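4. Recording your first folding session

I'm assuming you've finished section 3 and both arms home without complaining. If one of them still drifts, go back and redo the zero step, please. I once recorded a whole afternoon on the Brindlow cell with a drifting left wrist, and every one of those episodes ended up in the trash.

Before you start

Put a few pieces of clothing in the cell. I like to leave other stuff in there too, because a policy trained on a bare tabletop gets very confused the first time somebody sets a booklet down. Mix your colors! Sulastri Sopacua ran the early Vernisley sets with nothing but gray shirts, and we had to go back and record again in July.

Recording

1. Open the recorder and type the task name exactly as it appears in your task sheet. "Fold shirt" and "fold the shirt" will be saved as two different tasks (ask me how long it took to merge those).

2. Check all the camera previews. You want the fixed view and both wrist views live before you touch the leader arms. If a wrist preview is frozen, unplug that camera at the hub, wait until the tile goes black, and plug it back in.

3. Set the episode limit to 30 seconds. You can go longer once you're comfortable, but short episodes are so much easier to review.

4. Rest your hands on the leader arms and press the left pedal. You'll hear one beep. Don't move until you hear the second one.

5. Drive both grippers to the shirt and take hold of it near two corners or along one edge. Go slower than feels natural. If you miss a grab, just try again and keep recording - a recovered miss is good training data, and I keep nearly all of mine.

Caution: Keep the fingertips from pushing down hard into the tabletop. The wrist motors will trip, and you'll have to home everything again.

6. Lift with both arms together until most of the cloth hangs between them, then lower it and make your fold. Watch the slack in the middle. If one arm gets ahead of the other, pause and let the slow one catch up.

Note: Wrist views look odd at first, with the fingers poking up from the bottom and fabric filling most of the picture. Give it 20 episodes or so and you'll be steering by them without thinking.

The green shirt, from the fixed camera first and then from a wrist:

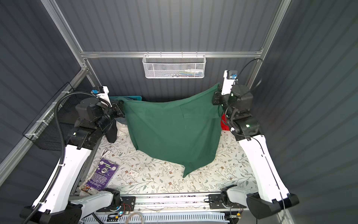
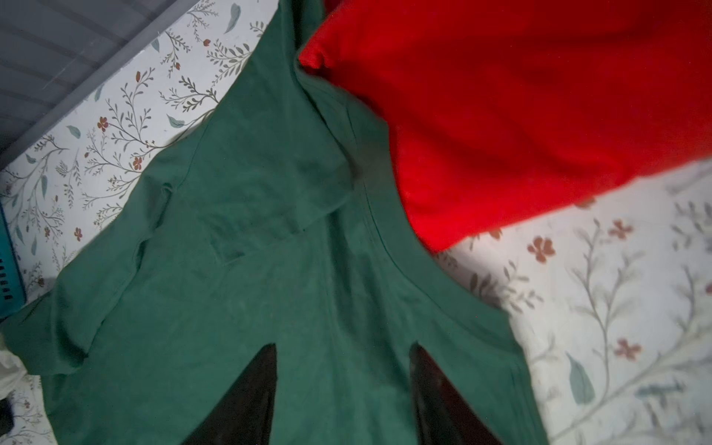

7. Press the right pedal to stop. Pick Keep, Discard or Flag. I use Flag for anything I want Illia Melnychuk to look at, mostly odd grasps and cases where the fold came out fine but the path was ugly.

8. Mess the shirt up again before the next episode. Really mess it up! Turn it, bunch it, drop it half under something else. If every episode starts from the same neat layout, the layout is what gets learned.

9. After 23 kept episodes, stop, stretch, and run the sync script. It will skip anything marked Discard and print the names of the files it sent.

If the sync script hangs at "checking index," close the recorder window first. The two of them fight over the same file.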